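Chapter 7
Does Writing It Down Help?

Most books on self-knowledge will tell you, somewhere in the first few pages, to keep a journal. Write every morning, they say, and you will come to understand yourself. The advice is cheap and pleasant to follow, and it is rarely checked. This chapter asks what a journal can and cannot do, and how you would know.

Start with the trouble. A person who writes about a quarrel is also telling a story about it, and the writer usually comes off well. Read the same story back ten times and it starts to feel like memory. A journal may record what you feel – it may also train you to feel it again.

The Clelora workbook, which we return to in section 7.3, asked 218 readers to write each day for 100 days. Most who finished said they knew themselves better. Perhaps they did. But people who stick with a task for that long tend to speak well of it, and the workbook has little to say about those who quit.
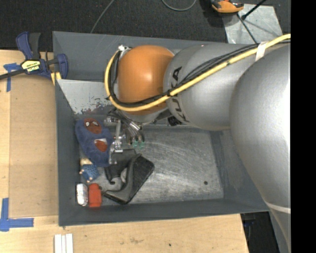

7.1 Three Claims Worth Separating

When someone says that journaling "works," ask which of these they mean.

It calms you down. This is the easiest claim to test, at least for one evening.

It shows you patterns. Possible, if you go back and read. Many keepers of journals never do.

It makes you wiser. Here we should be slow to agree. The Ollmont diaries run to 3094 pages, and their writer makes the same complaint on the last page as on the first.

Before reading on, write down which claim you believe and what would change your mind.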